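Felotside opens its repair rooms to all as winter programme comes to a close

A former shoe warehouse on the edge of Raditz will open its doors this Friday for an evening of mending, soup and music, as the Felotside Repair Rooms mark the end of their first full winter. Doors open at 5pm, entry is free and there is no need to book.

The rooms began as one long table and a borrowed kettle. They now take up the whole ground floor, with benches for clothes and bags, bicycles, lamps and small kitchen machines, clocks, and wooden furniture. Between the first session and the end of February, 854 items came through the door. A good many went home working again, and the ones that didn't were often taken apart for screws, springs, buttons and switches, all of which are now sorted into old jam jars along the back wall.

Svenja Bachmann, who runs the programme, said: "I'm so happy with how this winter went! We thought we'd see a few toasters and perhaps some jeans. Then a lady wheeled in her grandmother's sewing machine on a sack truck in the pouring rain, and from then on it never really stopped. We've had accordions, we've had a cuckoo clock with no cuckoo, we've had a pram older than I am."

The sewing bench has been the busiest by a long way. It is led by Elvira Condori, a trained tailor who spent years altering coats and wedding clothes before moving to the town. She shows people how to turn a collar, put in a zip and darn a jumper elbow so that the patch lies flat. Her Tuesday class was meant to run for seven weeks and has been kept on until the summer.

"People arrive a bit shy about it," said Elvira. "They say, I can't even thread a needle. Fine, we thread the needle first. Two hours later they're asking if I have any more socks - and I always have more socks."
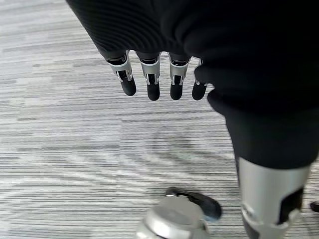

Felotside Repair Rooms | Workshops and Learning Team

Friday's programme starts with open benches from 5pm until 8pm. Visitors may bring up to two items each, and anything that plugs in will be given a safety check before work starts. Larger pieces of furniture are welcome too, but please ring ahead so that the side gate can be opened. Microwave ovens and petrol tools can't be taken.

At 6pm Chalerm Chaiyaporn will give a short talk on looking after a bicycle chain, followed by a hands-on session for children aged 10 and over. Chalerm has been at the bicycle bench since the autumn and is well known among regulars for his box of odd-sized spokes. He'll also have three rebuilt bikes ready to lend to anyone who needs one to get to work or college.

Upstairs, the bakery Nina is bringing soup, flatbread and its very good plum cake. Owner Milagros Nina has supplied bread to the Thursday evening sessions all winter, and her own dough mixer has been in for a new drive belt. "It was back in my kitchen before the next morning's rolls," said Milagros. "I'd have been lost without them, so feeding everyone is the least I can do."

Music comes from Savari, a local group with fiddle, clarinet and hand drums, who will play from 7.30pm. Two of the instruments on stage have been glued, pegged or re-strung at the wood bench.

The evening also sees the start of the tool library, which the team has wanted for a long time. Members will be able to borrow drills, clamps, sanders, a wallpaper steamer and a tile cutter for up to a week. Joining is free for the first month, and about 60 tools are already on the shelves.

Garnet Melnyk, who looks after the wood bench and has been labelling every one of those tools by hand, said: "Come and have a go at something! If you've got a wobbly chair that's been sitting in the shed, this is its moment. I'd love to see a whole queue of wobbly chairs."

The ground floor is step-free, with an accessible toilet beside the sewing bench. Upstairs can be reached by lift from the yard entrance. Bicycles can be left in the covered yard, and the number 10 bus stops opposite the main door.

Reporters and photographers are welcome from 4.30pm, before the benches open. Svenja Bachmann and Elvira Condori will both be free for interviews until 5pm, and again once the music has started.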